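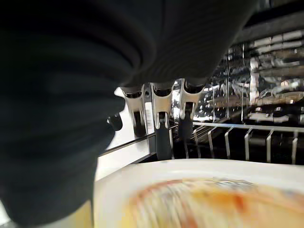
Water talk, town hall, 23/02/2019. Keep it to 25 min, leave time for questions

Open: hands up who knows what they use a day? wait for it. Most people guess low. I did too

Who I am, quick. Rain gauge person, Sekwood side of the creek. Not a plumber, say so early

Slide 2, the tank
- 3,000 litres, slimline, down the side of the house
- around 200 litres a day for us before we changed anything, two adults one teenager
- do the sum out loud with them. Full tank gone in a bit over a fortnight. Pause there

Slide 3, rainfall
- 716 mm last year at my gauge. The Nadar gauge is up the hill and gets more, somebody will bring this up, fine, agree with them
- problem is when it falls. Most of it came in big dumps and went straight out the overflow
- Feb always the worst month at ours. Point at the brown lawn photo

Slide 4, roof to tank
- gutters first. Leaves, dead possum story (SHORT version)
- first flush diverter, pass the sample around, get it back this time!!
- mesh on inlet and overflow, mozzies
- don't get stuck on pumps. If asked: ours is the Mernico, bit noisy, would buy again, no I'm not on commision

Slide 5, indoors
- shower timer, teenager vs timer
- full loads only, washing machine and dishwasher both. Scrape plates, don't rinse under the tap
- bucket in the shower while it warms up. Goes on the tomatoes
- dripping taps, washers cost next to nothing, hardware shop will show you which one

Slide 6, garden
- mulch. then more mulch. Keep it off the trunks
- water early, deep, less often
- greywater: check council rules before you run a hose out the laundry window. Don't store it. Not on veg you eat raw

Skip slide 7 if running late, it's only the Dredavico bore map and nobody can read it from the back anyway

Questions likely
- can I drink it? we do, we filter it, get yours tested, depends on the roof. Old paint or flashing = ask about lead
- concrete or poly? long answer, grab me at the tea urn
- rebates? dont guess. Council sheet is on the back table

Finish: sign up sheet for gauge readers, need a couple more on the flat. Spare gauges in the ute, take one home tonight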